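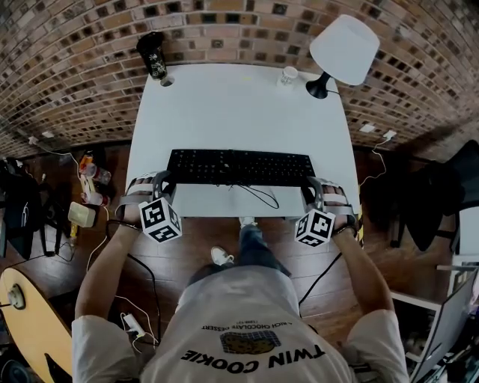
Desk by the brick wall, black keyboard, both grippers on.

Print | E-mail

August, entry 12, started 9:40 am

Ring rope tension, continued. The training ring from Marnico is back in the hall and I wanted to finish the ropes before the evening class of the wrestlers. Top rope on the north side is still softer than the other three sides. I tightened the turnbuckle 2 full turns, waited, and measured the sag again with the same weight hanging in the centre. It was 41 mm. Before the turns I did not write the number, sorry for this, please always write it.

The colour tape on the middle rope is coming loose near the corner of the entrance. I removed the old tape and put new, overlapping by half. The glue of the old tape stays on the rope and it is grey and sticky. Swati cleaner takes it away but slowly. Do not use the Florkia spray on the ropes, it makes them slippery and the smell remains in the hall until the next day.

Boards: I lifted the canvas on two sides and looked at the plywood. Board 4 has a crack in the corner, as long as my hand. It does not go through. I changed it with the spare one anyway, so now we have no spare. Somebody should order from Marnico, same thickness as before, not the lighter one from their new catalogue. With the lighter board the ring makes more noise in a back fall but I did not feel that it is softer. This is only my opinion after a few falls and I am not heavy.

Foam under the canvas is OK. The seam between the second and third mat had opened again, I closed it with wide tape.

After lunch

Put the Imon sensor under the centre beam for the bounce test. First drops gave no signal, the plug was not fully in. Then the readings were good but they drift a little when the heating fan is running. I repeated all the drops with the fan off and kept only these. The file is in the shared folder with the name of the month.

Open questions:
- why only the north side becomes soft. Maybe the post is leaning. I put a level on it and the bubble was a little outside, but the floor is also not flat there.
- whether we need the thicker corner pads for the juniors. The present ones turn around the buckle when a person runs into them.

Still to do: measure all ropes again after the class, and write the sag for each side.

Print | E-mail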